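An Afternoon at the Wungate Workshop

I went to Wungate in December on the promise of two robot arms and free coffee. The coffee was gone by 10.

Brayden Caron and Nayeli Marulanda have been building their snack sorter in the shared workshop there for 7 months. It is called Ekuvine, a name Brayden came up with and Nayeli has stopped fighting. The frame is aluminum rail with a wooden top, the arms are bolted to opposite sides, and the budget was $500 until they priced the second arm. Now they just say "the budget."

The job is to pick up snack bars and put them in clear bins. My nephew can do it, though he eats the stock.

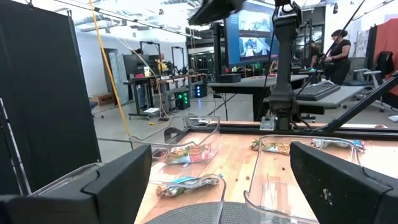
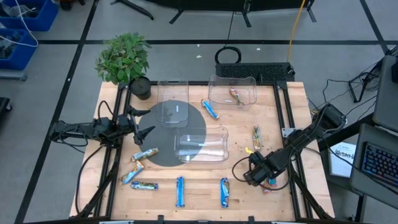
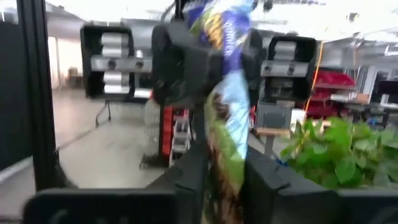

Ekuvine at Wungate: bins and bars from one gripper, the whole table with both arms, and a snack bag in the fingers.

Nayeli says bars are easy and bags are a personal insult. A bar keeps its shape when you grab it. A bag has opinions. She has 73 lines of notes on grip force alone and read me a fair number of them.

Brayden wanted to talk about cables, mostly where they should go, which is a different list from where they are. He'd like to reroute the lot before spring.

I stayed until 4, was allowed to press one key, and drove home with crumbs on my sleeve. They're open to visitors again next month. Bring your own coffee.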